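Equipment Planning Coordinator (part-time, fixed term)
Stelora, handling cell programme 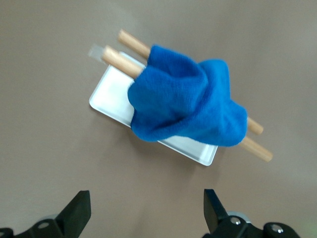 We are a small team who teach robot arms to handle soft and awkward things, and now we need a person to plan what we buy for it. Until this year each of us ordered what we needed when we needed it, and the costs went into one general line of the budget. It was fine when we had one cell. Next year we will have more of them, and the list of what a cell consumes is longer than the list of what it is made of. A blue cloth bunched over two wooden dowels on a white tray looks like a very cheap task, and the cloth, the dowels and the tray are indeed cheap. But the fingers of the gripper, the screws that hold them, the spare mounts, the cables and the hours of calibration must also be in the plan, and at present they are written in four different spreadsheets which do not agree with each other.

What the work is

You will build and keep one equipment plan for the programme. It covers the arms and grippers, the wrist cameras, the tables and lighting, the spare parts, and all the small items which the robots pick up, fold, hang and move. You will ask the engineers what they expect to need, write it in words that our finance office can understand, and come back to the engineers when the sum is too high.

In the first three months we would like you to:

- go through our orders of the past two years and sort them into capital equipment, spares and consumables
- collect quotations for the next group of grippers, including the delivery time and the price of replacement fingers
- compare the service contract offered by Mittal with the cost of doing our own repairs
- write a replacement calendar for parts that wear
- propose a minimum stock for the cloths, trays, rods and other task items, so that the work does not stop for a missing towel

The second item is the most urgent. Our present supplier, Kokance, has told us that the delivery of grippers can take 21 weeks. An order that is approved in May may arrive too late for the autumn work, and we would rather know this before than after.

You will not program the robots and you will not be asked to repair them. You will spend some hours every week beside the cells, however, as it is difficult to plan for equipment one has only seen in a catalogue.

Who we are looking for

You have worked with purchasing, stores, a laboratory budget or the maintenance planning of a workshop. The field is not important to us. A person who ordered parts for a bakery line or a hospital laundry would understand our problems very well.

You are comfortable with spreadsheets and you check a figure before you pass it on. You can read a technical quotation and notice what is missing from it, for example the freight, the power supply or the licence. You can write a short, clear email to a supplier who is late.

Some knowledge of robot arms is welcome but we do not require it. English is the working language of the team. For many of us it is the second or third language, so please do not be afraid if this is also your case.

Conditions

The position is for 52 weeks, with a possibility to extend if the next budget is approved. The hours are 21 per week, and you may spread them over three or four days. Two of these days should be on site, at our workshop in the Boncombe building. The pay is $648 per week before tax, with paid holidays in proportion to the hours. There is a bicycle room and a kitchen. Parking is limited, and we cannot promise a space.

The workshop is on the ground floor and has level access. If you need an adjustment to the desk, the hours or the interview, write it in your application and we will organise it.

How to apply

Send a CV of no more than two pages and a letter of one page to the Stelora office, with the words "Equipment planning" in the subject line. In the letter, please tell us about one purchase you planned which did not go as you expected, and what you changed after it. We do not need a photograph or school certificates.

Candidates who are invited will visit the workshop for one morning, starting at 9:30. You will see the cells, meet the engineers and do a short exercise with a real quotation. The visit is paid at our usual hourly rate, and we reimburse local travel if you keep the tickets.

We answer all applications, also the ones we do not take further.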